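Teaching the arms to open a zipper pouch

Posted 2025-03-12

I have been teleoperating robot arms for work since July, and most of that has been boxes and cups. You pick the thing up, you put the thing down, you save the take. Last month I moved to a station where the task is to open a zipper pouch, and I have been meaning to write down how it went, partly for myself and partly for Brynhildur Norðdahl, who takes over the station when I go back to boxes.

The setup at Lindanau is two arms on the follower side and two arms on the leader side. I hold the leaders, the followers copy me, and everything gets recorded: the joint positions, the gripper openings, and the camera views. A model is trained on those recordings later by people in another room. My part ends when a take is either kept or thrown out. For this task they asked for 700 kept takes, which sounded like a lot until I had done the first day.

The pouch starts on the table with the zipper shut. The takes begin from a still pose, and both arms have to be well back before I press the pedal.
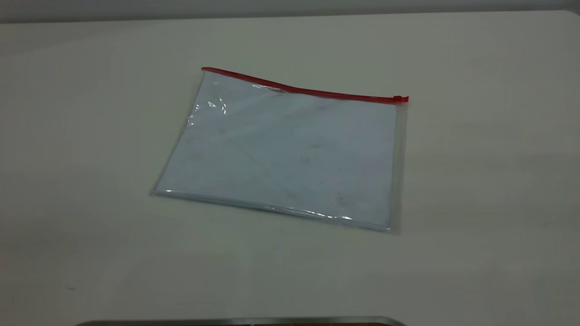 Start position, zipper closed, pull at the right.

The job sheet says only "open pouch." It does not say how, and that was the first thing we argued about. Nele Claeys, who wrote the sheet, wanted one hand on the bag and the other on the pull, the way most people would do it. I agreed in principle. The trouble is that most people do it with fingertips that can feel. I have a trigger under each index finger and a screen. There is no force coming back to my hands on this rig, so I know I have hold of something only when it moves.

My first day I kept 22 takes. That is a bad number. I lost more than that to one mistake, which was closing the gripper a little above the pull and dragging at nothing. On the screen it looks fine. The fingers shut, the arm moves left, and the zipper stays where it is. Then you have to decide whether to go back and try again in the same take or throw it out. We settled on keeping a take if there was one retry and the retry was clean. Two retries and it goes. Nele's reasoning is that the model ought to see what recovering looks like, but it shouldn't see me hunting around for a minute and a half.

The second mistake was pulling before the bag was held. A plastic pouch weighs very little, even with paper in it, and it will follow the pull across the table. You end up with a closed zipper in a different place. So the order matters more than anything else I learned on this task: hold first, check the hold, then go for the pull.

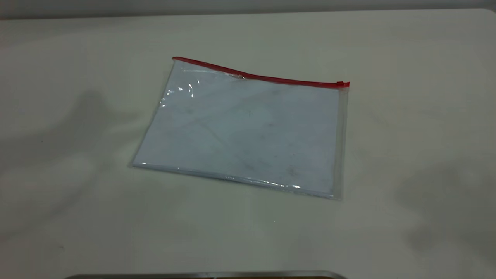
I spent a whole afternoon on start poses, and I would tell anyone new to do the same. If every take starts with the pouch in exactly the same spot, you get a policy that can open a pouch in exactly that spot. We move it a little between takes and turn it a little too. A slight angle, with the red zipper sloping down toward the right, makes a good ordinary start, and I try to have plenty of those before I go to anything steep. The slider end matters as well. When the plastic twists near the slider and that corner sits a bit up off the table, there is more for the fingers to get around. A corner that is pressed dead flat is much harder, and I was tempted to fluff it up every time. Nele told me to stop doing that. She wants some flat ones in the set, so now I put the pouch down and leave it how it lands.

We also had a long talk about light. The film throws glare, and the glare moves when the pouch moves. I asked if we should hang a cloth over the lamps. The answer was no, because the robot will be used in rooms with ordinary lamps. I still think a few hours with softer light would be worth recording, but it isn't my decision.

Now the grip itself. I tried it three ways.

The first was pressing down flat on the bag with closed fingers, like holding down a sheet of paper. It works on a good day. If I press lightly the bag slides, and if I press harder the arm complains and the safety stop cuts in. I lost most of a morning to safety stops before I gave it up.

The second was pinching the bag itself at the bottom seam. That holds well, but the plastic bunches up toward the zipper and the track bends, and a bent track jams. I used to have a pencil case that jammed in the same way, and I treated it about as gently.

The third was pinching right on the zipper strip, close to where the pull starts, and letting the other arm do the traveling. The strip is the stiffest part of a pouch like this. It gives the fingers something to close on, and when the hold is good the track stays fairly straight in front of the slider. This is the one I ended up using for nearly everything. You do have to let go and take a new hold if the bag starts to swing, and that took practice. 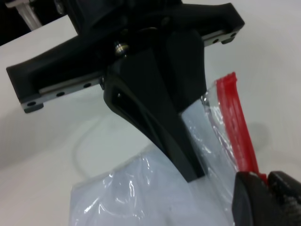 Wrist cameras are the reason I can do this task at all. The overhead view is good for getting the arms into the neighborhood, and then it stops being useful, because my own grippers are in the way of whatever I need to see. From the wrist I can tell whether the two pads have really closed on the red strip or just beside it, and I can see where the tip of the other arm's finger is pressing into the plastic. I keep the wrist view large on my screen and the overhead one small in the corner. Brynhildur has hers set up the opposite way and does fine with it on boxes. I would ask her to try mine for a day on the pouch before she decides.

The thing I had to unlearn was speed. On boxes you get into a rhythm, and the rhythm is quick. With the pouch, moving fast makes the film crumple up, and then nothing you knew about where the track was is true anymore. I started counting to two in my head after each grip closed. It felt silly, and my kept takes went up that same day. Later Nele asked me to shorten the pause, as the model was picking it up and sitting there doing nothing after every grasp. So now I count to one.

A few practical things for Brynhildur, in no order:

Check the leader arms' zero before you start and again after lunch. The left one drifts.

Wipe the pads with the alcohol wipes in the drawer. A dusty pad slips on plastic, and you will blame yourself for an hour.

If the pull gets past the middle and sticks, don't yank. Back it up a little and go again. That counts as your one retry.

Mark bad takes right away. I tried doing it at the end of the session from memory and got at least 5 of them wrong.

Take the breaks. My forearms hurt for the first week in a way that boxes never gave me.

As for how the model is doing, I only know what I hear in the kitchen. The early version, trained on less than half of the takes, could find the pull and close on it but often let go too soon. The newer one gets the zipper open some of the time. It still has a habit of drifting to the left before it reaches for anything, and I am fairly sure that is me. I rest my arms that way when I'm waiting. It is odd to watch a machine do something you didn't know you did.

We are at almost 700 now. After that there is talk of a pouch with a cloth zipper, and after that buttons. I have asked to be put back on boxes before the buttons.

Filed under: work, robots
14 shares | 4 comments

Comments

marit_h: Did you try swapping which arm does the holding? I'm left-handed and on our rig I had to mirror the whole task before I got anything usable.

Author reply: We talked about it. For now the sheet has the pull starting at the right, so I haven't mirrored anything. Brynhildur might want to.

Tobin: The bit about the pause is familiar. We had a policy that learned to wait because our operator kept looking over at the clock. We trimmed the still parts out of the recordings afterward and that helped some.

Nele Claeys: For the record, I did say from the start that the flat corners would be worth it. Also the left leader arm has been fixed, please stop hitting it.

Contact | © 2025 | Back to top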